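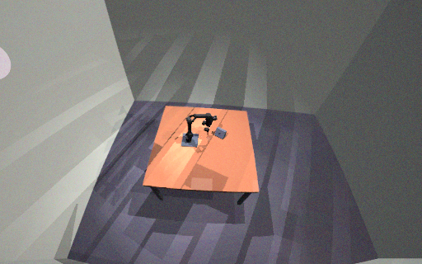
Stumumitz, septiembre

Compartido 28 veces · 13 comentarios

Club de Robótica Gesau
Guía de puesta en marcha del entorno simulado
Sección 3. Primera sesión con el brazo y la caja

3.1 Objeto de la sección

La presente sección regula la preparación del ejercicio básico de aproximación, obligatorio para todos los equipos que vayan a inscribirse en la modalidad de manipulación del Trofeo Ackermann. Se da por supuesto que el alumnado ha completado la instalación descrita en la sección 2 y que dispone de una cuenta activa en el servidor Emetti.

El ejercicio se desarrolla íntegramente en simulación. La escena de partida contiene una mesa de tablero naranja, el brazo negro montado sobre su placa base y una caja pequeña de color gris azulado, girada ligeramente respecto a los bordes de la mesa. El equipo deberá llevar la pinza hasta la caja, cerrarla y elevar la pieza sin desplazarla antes sobre el tablero.

3.2 Apertura de la escena

1. Inicie sesión en Emetti con el usuario del equipo. No se admiten sesiones personales.
2. En el menú Proyectos, seleccione Iniciación y, a continuación, Mesa con caja.
3. Pulse Cargar y espere a que la barra de estado indique Listo.
4. Compruebe que la pinza apunta hacia el tablero y que la caja queda a la derecha del brazo.
5. Guarde una copia con el nombre del equipo antes de modificar ningún parámetro.

Nota. La escena original es de solo lectura. Si el programa solicita permiso para sobrescribirla, responda No y repita el paso 5.

3.3 Ajustes previos

6. Abra el panel Física y fije la duración de cada intento en 300 pasos.
7. Sitúe el límite de velocidad de las articulaciones en 30 – el valor se expresa en porcentaje del máximo.
8. Active la casilla Registrar contactos.
9. Deje sin marcar la opción Posición aleatoria. Se utilizará a partir de la sección 4.
10. En el panel Luces, conserve los valores de fábrica. Las sombras sobre el suelo y las paredes no intervienen en el cálculo de contactos, pero sí en los ejercicios de visión que comparten esta misma sala.

Precaución. Un límite de velocidad superior al indicado puede hacer que la caja salga despedida al primer contacto. El intento se considerará nulo aunque la pieza permanezca sobre la mesa.

3.4 Aproximación y cierre

11. Seleccione el modo Cartesiano. El modo Articular queda reservado para la recuperación de errores.
12. Desplace la pinza en horizontal hasta colocarla sobre el centro de la caja. Mantenga la altura inicial durante todo el recorrido.
13. Gire la muñeca hasta alinear la pinza con dos caras opuestas de la caja.
14. Descienda en incrementos cortos y detenga el movimiento antes de que la punta toque la cara superior.
15. Abra la pinza, complete el descenso y ciérrela.
16. Eleve la pieza y mantenga la posición hasta que finalice el intento.

Nota. El giro del paso 13 es la causa más frecuente de consulta. La orientación de la caja se lee en el panel Objetos, campo Guiñada. Copie el valor – con su signo – en el campo correspondiente de la muñeca.

Nota. La cámara por defecto observa la mesa desde arriba y con fuerte inclinación, por lo que la distancia vertical entre pinza y caja resulta difícil de apreciar. Se recomienda abrir una segunda ventana con la vista lateral durante los pasos 14 y 15.

3.5 Recuperación de errores

Si el brazo se detiene con el aviso Límite articular, cambie a modo Articular, retroceda la articulación señalada en rojo y vuelva al paso 11. Si el aviso es Colisión con base, la trayectoria elegida atraviesa la placa; reinicie la escena con la tecla R y comience de nuevo.

El reinicio borra el registro de contactos. Los equipos que deseen conservarlo deberán exportarlo previamente desde Archivo, Exportar.

Precaución. No cierre la ventana del simulador mientras el indicador de escritura permanezca encendido.

3.6 Entrega

17. Exporte el registro del mejor intento y el archivo de la escena.
18. Suba ambos a la carpeta del equipo en Emetti.
19. Cumplimente la ficha de sesión con los nombres de los miembros presentes.

La revisión corresponde a Oduor Obura, responsable de simulación. Las incidencias relativas a cuentas y permisos se dirigirán a Fuad Gidey, en el aula del club, los martes en horario de tarde. No se revisarán registros enviados por correo electrónico.

El acceso al brazo físico queda condicionado a la validación de esta entrega. El procedimiento de reserva se detalla en la sección 6.

Compartir · 30 comentarios en la sección siguiente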